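Student Projects > Workshop Builds > Robotics

Gruston: a tabletop arm with a two-finger gripper
Project report by Elaheh Zarei

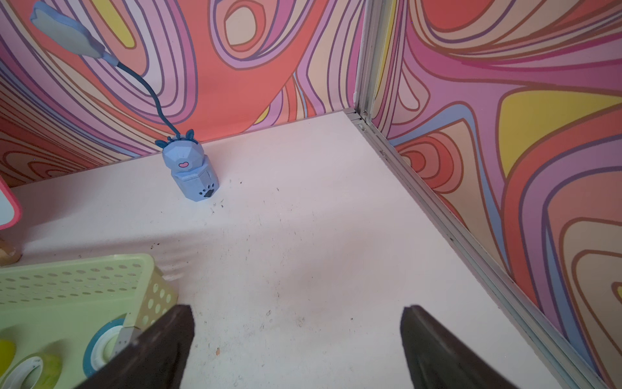 The goal was to build an arm at home that could pick up small household items from a table and put them in a basket. I named it Gruston after the street where I started it. Most of the work was done in the evenings in February, and the last tests were run on a Sunday.

Work area

The table is white and backs onto two walls with patterned wallpaper. I was going to cover the wallpaper with plain card but left it up, so the detection code had to cope with bright colors behind the objects. An aluminum profile runs up the corner and along the foot of the right wall. A blue desk lamp stays at the back as a fixed obstacle - the arm has to plan around it. Rolls of tape are the main test items and are kept in a green basket.

Gripper

The first fingers bent under load, so I reprinted them with thicker walls. The second set has been used for all the results below. They get scuffed along the edges, but this has not changed how they hold.

The camera is mounted at the wrist and sees both fingers. I wrote the control program in two parts, Tonton for motion and Furtado for vision, so that I could restart one without the other.

Results

I logged 2,207 pick attempts. Of these, 1,667 ended with the item held and lifted. Most misses were rolls lying flat, where one finger came down on top of the roll. Upright rolls were easier.

Calibration took longer than planned. I took 300 pictures for it, then had to repeat the whole set after the camera bracket slipped.

Still to do

The wrist cable catches when the arm turns fully left. I also want to add a force sensor and try softer fingertips on the flat rolls.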